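Tendden College adjunct put on leave over a whiteboard slogan – thoughts?

tallgrass_mo
So the Karkby campus pulled an adjunct from her Thursday section because she wrote a protest slogan on the board before class and left it up. One student complained, the petition to bring her back has 3594 names on it, and the dean's office says it's "reviewing." I went to Tendden and I'm pretty steamed. It's a public college! 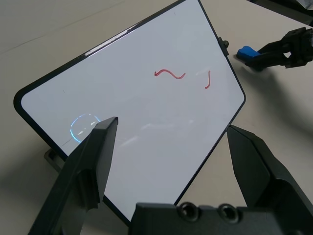 Anyway, I read the faculty handbook last night (all 284 pages, I need a hobby) and there are only 2 paragraphs on political speech. Neither one mentions leave.

quietcarrel
Public college, sure, but class time is different from a rally or your own Facebook page. If my kid is paying for chemistry I want chemistry. I don't think she should lose her job, though.

tallgrass_mo
It was up before class started. She taught the whole lesson!

Olatunji_fan88
Paid leave or unpaid? The student paper didn't say, and that matters a lot to an adjunct.
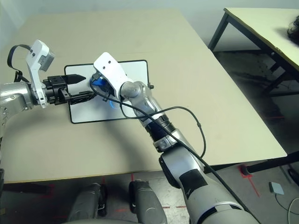
Whiteboard on the table, two robot arms over it

tallgrass_mo
Paid through September is what I heard, from one person, so take it for what it's worth.

Olatunji_fan88
OK, that's better than I figured. Still stinks if they just let the contract run out and never have to decide anything.

quietcarrel
Which they're allowed to do. You can call it cowardly – I might too – but it isn't censorship every time a contract ends.

linus_on_3rd
Disagree. If the timing lines up with the complaint, a court can look at that. My union had a case kind of like it and they settled.

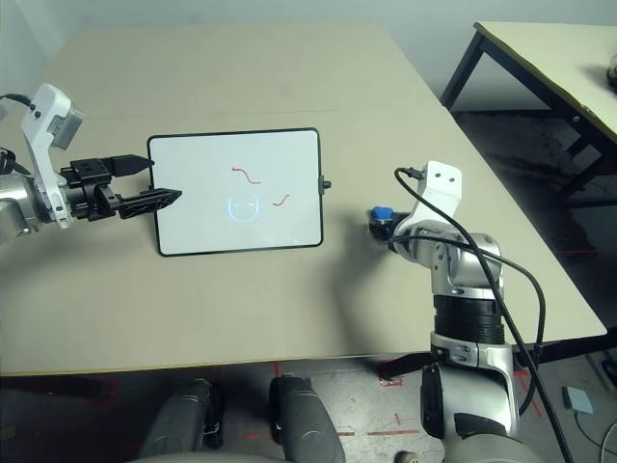
Small whiteboard, held upright

quietcarrel
Settled isn't won.

linus_on_3rd
She'd take settled, I bet. Does anyone know if the trustees' meeting is open? I can drive over.

tallgrass_mo
Open, 7 pm, sign up at the door if you want to speak.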